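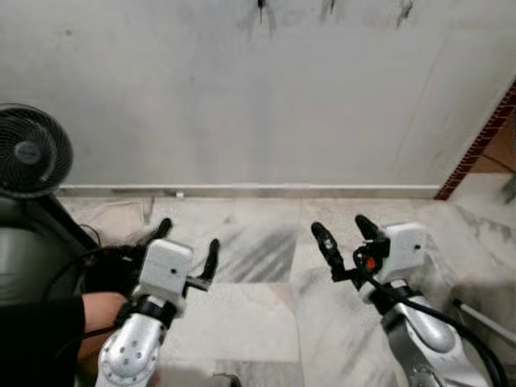

Sound Transmission Between Rooms in Shared Student Housing
Project report, Carmela Testa and Ottavio Zanetti
Submitted 2024-09-15

1. Background

Complaints about noise in shared houses are usually put down to the people living in them. The building itself gets less attention. This project measured how much sound passes between adjoining bedrooms in two houses in Flornano, both converted from family homes, and tested whether low-cost changes made by a tenant would reduce it. Structural work was outside the scope, as was anything that would put a deposit at risk.

The first house, on Martinelli Street, has solid brick party walls and lightweight internal partitions. The second, Hadimlow House, was divided later and has partitions throughout. Background levels were recorded in March with the heating off and the windows shut.

2. Method

A loudspeaker playing pink noise was placed in the source room, 2 metres from the dividing wall. The level was read in the source room and then in the receiving room with an Elimer handheld meter, at 5 positions in each. Readings were averaged on an energy basis. The meter was checked against a calibrator at the start and end of each session.

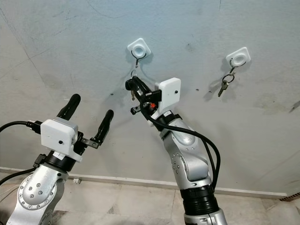

Three treatments were tested: a rubber seal along the foot of the door, a heavy curtain over the dividing wall, and a bookcase filled with paperbacks. Each had to be removable without tools. The curtain was the hardest to fix under that condition. Adhesive wall hooks were considered and rejected for the weight, and the curtain was hung from a tension pole instead. The pole was left in place for the untreated readings so that only the fabric changed between runs.

3. Results

The door seal gave the largest single improvement, a reduction of 5 dB in the receiving room at Hadimlow House and 3 dB at Martinelli Street. The bookcase gave 2 dB in both. The curtain made no difference that could be separated from the spread between positions, although it did shorten the reverberation in the source room.
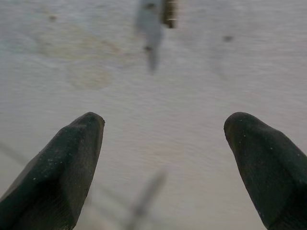

Why does a seal on the door do more than a curtain on the wall? Sound takes the easiest route, and in both houses that route was out under one door, along the landing and in under the next. A curtain is light and porous, so it absorbs some reflected sound inside the room but blocks very little of what reaches the wall.

This was checked by taping both doors around the full perimeter. With the gaps closed, the level in the receiving room fell again, and the bookcase then had a clearer effect. The order in which treatments are applied therefore matters – a bookcase added before the seal is mostly wasted. 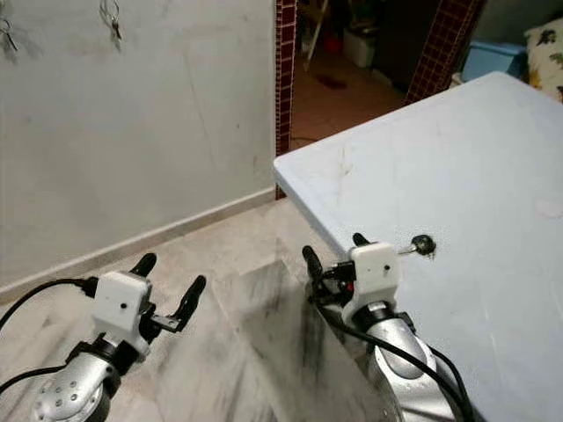 The same test was less conclusive at Martinelli Street, where a disused chimney flue links the two bedrooms. Taping over the vent changed the sound noticeably by ear, with less of the lower speech range coming through, but the overall reading hardly moved. A measurement in separate frequency bands would have shown this properly. The meter used gives a single A-weighted figure only.

4. Limitations

Two houses is a small sample, and both were furnished during testing. Footsteps and other impact noise were not measured. Traffic interrupted one session at Hadimlow House, and those readings were discarded and repeated the following evening. The combined cost of the treatments, excluding the bookcase, was kept under £40.

5. Further work

The flue should be retested with a band-filtered meter. The seals should also be measured again after a full year of use, as the rubber at Hadimlow House had already begun to lift at the hinge side.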